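Subject: Re: [sakby-users] Static shocks and the carpet tile spec

Kirsty Kereama wrote:

> We now get a shock off the door handle most mornings, and the label printer resets when someone touches its case. It started in December when the heating went up. The hygrometer by the window reads 40. Is the carpet to blame, or the air? Facilities are offering to swap the tiles for the Skendberg ones but want a reason in writing.
>
> Kirsty

Both, but start with the air. Nylon pile holds charge much longer when it is dry, and a hygrometer by a window will flatter you. The glass side of a room is cooler, so the relative humidity there reads higher than it does over the desks. Put the meter at seat height in the middle of the room, leave it for 3 days, and write down the lowest figure. If it stays above 50, the air is fine and you can argue about tiles.

On the printer: a reset on touching the case usually means the case is not bonded to earth. Check the lead before anything else. Ours (the older Pumeck unit) had a two-core lead from some other kit, and a proper one cured it.

On the tiles: ask for the resistance to ground as laid, with the adhesive you will use. The figure on the sample card is for the tile alone. Conductive tiles on ordinary glue over a sealed screed are just ordinary tiles -- we paid for 4 boxes before Lâm pointed this out. Anti-static spray does work, but it wears off the walkways first and picks up dirt.

Shoes matter as well. Rubber soles are worse than leather, and wheeled chairs on plastic castors are worse than either.

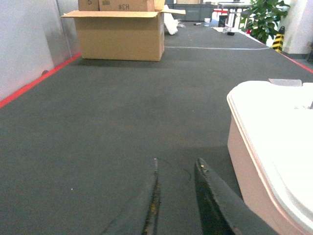

Does dark carpet build up more charge than light carpet?

The colour makes no useful difference; fibre, backing and humidity decide it.

For the written reason, I would give Facilities the lowest humidity reading, the time of day it was taken, and the printer resets with times. Leave out the door handle. They will only tell you to touch it with a key first.

I still have the old test sheet for the Skendberg range and can send it off list.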